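Povden Soup Nights are coming back, and I get to be the one who tells you!

March 2022. After a long break, we're opening the doors of the old Karamanlidis bakery again for 35 evenings of soup, bread and loud conversation. I'm Abelardo Salinas, I run the kitchen, and I've missed this more than I can say.
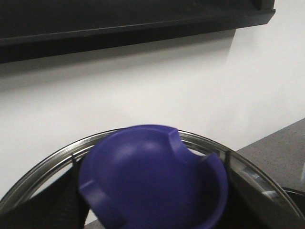

Soup Nights started with 23 neighbors and one borrowed ladle. By our last season we'd served nearly 2,000 bowls (my back remembers every one). We love color on the table, so think deep blue-violet plastic with a thick, rounded rim, and bring a favorite bowl from home if you've got one. Tickets are $8 and kids under six eat free.

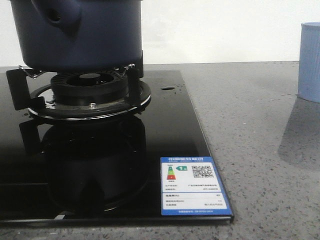
The opening menu is lentil and lemon, then a smoky bean soup from my aunt's notebook. Dikedar is baking the bread, and the Skevia choir will sing between courses – they're wonderful! There are 62 seats a night, and the season runs through September. To book, or to set up an interview, call the bakery and ask for me.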